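Speaker notes: Pressing a Film Score on Vinyl When You Are a Very Small Label
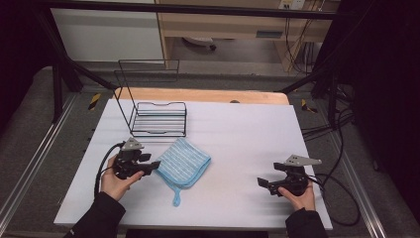 Why would anyone buy the music from a movie they haven't seen? A listener wrote in to ask us that after the Mevley soundtrack came out, and went on to say the record had been playing in the kitchen for a month and the movie still hadn't been watched. I love that letter so much! Read it slowly, let people laugh.

Say hello, thank the Barreto folks for the room and the coffee (and the good speakers, which we'll need in a minute).

Start with how Mevley came to us. Little thriller, tiny budget, and a score that was mostly cello and an old electric organ. The label, Plokari, had put out 2 soundtracks before it, both download only, and we were nervous about vinyl. We pressed 300 copies. Pause here, because someone always wants to know if that was too few. It was! We sold 754 in the end, counting the second pressing, and I still get mail from people who wanted the first one with the green label.

PLAY: side A, opening cue, fade it out when the organ comes in.

Now the part about rights, and please go gently, it's after lunch. The score was easy, we had one agreement and it covered everything. The songs were the hard part. There were 2 of them by the band Bakumell, used under the bar scene and the end credits, and the movie's license did not cover a record. Explain that a song cleared for the screen has to be cleared again for an album. Tell them about the emails going back and forth until September, and how we nearly left the credits song off.

Sequencing next. Movie order or listening order? We moved the chase cue to the end of side A so the loud stuff wouldn't all pile up on side B. Mention that the composer's short cues got joined into longer tracks.

PLAY: Bakumell, end credits song, the whole thing if there's time.

Questions until 3:30, then records at the back table.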